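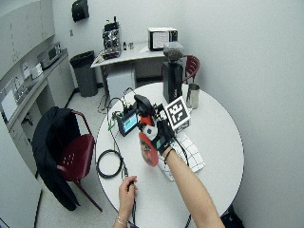 *Round table, red package, too many cables.*

# Favorite "everybody comes to the party" episodes in kids' cartoons?

**papercrown_kit** — February 11, 2019

My niece and I just finished the second season of Bramunen and I have to talk to people who will care. The lantern parade episode! Every single side character from both seasons walks past the bakery window in costume, and she was yelling out names before I could even work out which one was the otter. We watched it 3 times over one weekend and I kept finding new stuff. The mail carrier is dressed as the mayor. The mayor is dressed as the mail carrier. They never meet and there's no joke made out of it, it's just there for you.

So I want more of this. Movies, specials, regular episodes, whatever. The only rules are that it's animated, that it's fine for a four-year-old, and that the whole gang shows up for a party or a fair or a parade. Old or new doesn't matter, and I don't mind subtitles if I can read them out loud quickly enough.

---

**moth_and_lamp**

Oh, you're in for a good time. Go straight to the Darunum harvest special if you haven't seen it. It runs a bit long for a special and the first part is slow (lots of packing a wagon), but then they reach the fairground and it's pure happiness until the credits. There's a pie table where you can tell who baked what just from the shape of the pie. My kids used to pause it and argue.

The songs are good too, and I say that as somebody who usually leaves the room for the songs.

---

**gribble77**

Seconding Darunum, but get the original and skip the re-edit. The re-edit takes out the whole scene on the bridge, so when the goose turns up at the fair with a broken umbrella it makes no sense at all. You can tell which one you've got by the opening. If it starts with the rooster, that's the original. If it starts with the title song, that's the re-edit.

---

**moth_and_lamp**

> The re-edit takes out the whole scene on the bridge

Wait, there's a version without the bridge?? That's the best part! The goose's umbrella speech is what got my youngest through a whole winter of preschool drop-offs.

---

**oldreelhank**

I'll be the grump. I don't think the lantern parade is that great. It's beautiful to look at, sure, but nothing happens in it. Kit at the bakery wants to win the costume prize, then everybody gets a prize, and that's the end. My grandson was bored halfway in and asked for the one with the flood.

A good party episode needs a problem. Somebody loses the cake, or two friends show up in the same hat. With Bramunen it feels like the writers were so fond of their characters that they didn't want anything to go wrong for them.

---

**papercrown_kit**

@oldreelhank ha, I took my user name from that Kit, so you've wounded me personally. But I don't agree that nothing happens! She spends the whole episode working on the paper crown and then gives it away to the little hedgehog before the judging even starts. That's a huge thing to do when you're small. My niece went completely quiet when it happened, and she is never quiet.

And I like that everybody gets a prize. The prizes are all so particular. "Best Use of a Colander." "Quietest Bells." I'd put up with a lot less plot for "Quietest Bells."

---

**tansy_b**

"Quietest Bells" is written on a piece of paper stuck to our fridge. It gets awarded in this house regularly.

For suggestions, I don't see Zinchenko mentioned yet, so I'm mentioning it very loudly. Zinchenko is the stop-motion one with the felt bears and the apartment building. Episode 7 of the first season is the rooftop birthday. All the neighbors you've only heard through the walls finally come up the stairs one after another, and you get to see what they look like. The trombone player! I won't spoil the trombone player.

It's gentle enough for four. There's one short thunderstorm, and the bears sit under a table until it's over.

---

**gribble77**

Zinchenko is lovely, but I'd save it for five or six. The humor is pretty dry and there's not a lot of talking. When I showed it to my daughter at four she wandered off to build something. At six she wanted it every night.

---

**tansy_b**

Really depends on the kid! Mine were hooked at three and couldn't follow a word of anything else. I think the lack of talking helped. They told the story to each other as it went along and got it wildly wrong, and I enjoyed their version a lot.

Try one episode and see. They're short. If she walks off, no harm done.

---

**saturday_biscuit**

Can I put in a word for the movie length ones? Drirel has a masquerade in the middle that goes on for a good long stretch, and it's the reason I still own a DVD player. Everyone is in a mask, but the animators gave each character their own walk, so if you've been paying attention you can tell exactly who's who. The heron can't hide it no matter what she wears — those knees!

There's a villain, kind of. He wants to cancel the ball because the music keeps his turnips awake. He ends up dancing. I wouldn't call that a spoiler because you can see it coming from the minute he starts tapping his spoon.

---

**oldreelhank**

Now Drirel I'll stand up for. That's what I mean by a problem! The turnip man wants it stopped, the band is stuck on the wrong side of the river, and the heron's lost her invitation. Three things going on and a four-year-old can follow every one of them. And the dance at the end pays for all of it.

Watch for the candle snuffer in the background during the waltz. He has a whole little story going on back there.

---

**papercrown_kit**

OK I'm sold on Drirel, it's going on the list for this weekend. Is the turnip man scary at all? She's fine with grumpy but not with shouting.

---

**saturday_biscuit**

Nope, he mutters. The loudest thing in the movie is a gong, and the characters all cover their ears before it goes off, so she'll get plenty of warning.

The dub is the one to get for her age. The voices are warm and they didn't mess with the songs. The subtitled version has an extra verse in the boat song, so keep that for when she's reading.

---

**moth_and_lamp**

> Is the turnip man scary at all?

My nephew dressed up as him for a school costume day. Burlap sack, wooden spoon, big frown. He stayed in character for all of lunch. So no, I'd say kids take to him pretty fast!

---

**plum_static**

New here, hi! I've been reading this board for ages and finally made an account because of this thread. I grew up on Bramunen, the first run, before they brought it back. The old series has a parade too, in the August episode, and the new lantern parade copies its route exactly. Bakery, pump, crooked stairs, bridge. I watched them one after the other and got a bit teary at the crooked stairs.

The old one is harder to find and the sound is fuzzy, but the costumes are wonderful. The otter goes as a teapot. In the new one there's a teapot costume hanging in the window of the thrift shop, and I'm convinced it's the same one.

---

**papercrown_kit**

PLUM. I saw that teapot! I thought it was just a teapot costume! I have to go back and look at everything again now.

Welcome, by the way. Great first post.

---

**gribble77**

The route isn't exactly the same. In the old one they go around the pump on the left and there's no bridge, they end up at the ferry. I have the old tapes and I've watched them more than a grown adult should. But the teapot is right, it even has the same dent in the lid.

---

**plum_static**

Oh no, you might be right about the ferry. I could be mixing in the picture book. The picture book definitely has the bridge!

---

**oldreelhank**

All right. If there's a dent in the lid, I'll give the lantern parade another chance. Still say it needs a lost cake.

---

**tansy_b**

Hank, you're going to end up with a paper crown like the rest of us.

One more from me while I'm thinking of it. The Darunum people did a winter short called something like "The Long Table," where the whole village carries one table up a hill so they can all eat at it together. Hardly any dialogue, and the soup looks so good. I've never found it by itself, only as a bonus on the second disc of the harvest special, so check the back of the box before you buy.

---

**moth_and_lamp**

Yes!! The table one! They have to keep turning it to get it around the trees. My kids made me act it out with the ironing board. There's a bit close to the top where they put it down for a rest and everyone just sits and has a roll, and it's one of my 2 favorite moments in all of Darunum. The other one's the goose, obviously.

---

**saturday_biscuit**

Somebody should keep a running list for this thread. I'd put 100 titles on it if you let me. There's a whole pile of picnic episodes we haven't even gotten to, and I have strong feelings about picnics.

---

**papercrown_kit**

Let me try, and yell if I've got something wrong:

- **Bramunen**, lantern parade (new series) and the August parade (old series, fuzzy sound, teapot)
- **Darunum** harvest special, the original that starts with the rooster, plus the table short on the second disc
- **Zinchenko**, rooftop birthday, maybe for a bit later
- **Drirel**, dubbed, for the masquerade and the turnip man

Picnics are allowed. A picnic is a party with ants. Go ahead, biscuit, let's hear them!

---

**gribble77**

Does a wedding count? The Zinchenko wedding is in the second season, and the whole building has to squeeze into the elevator with the cake.

---

**oldreelhank**

What happens to the cake?

---

**gribble77**

You'd like it, Hank.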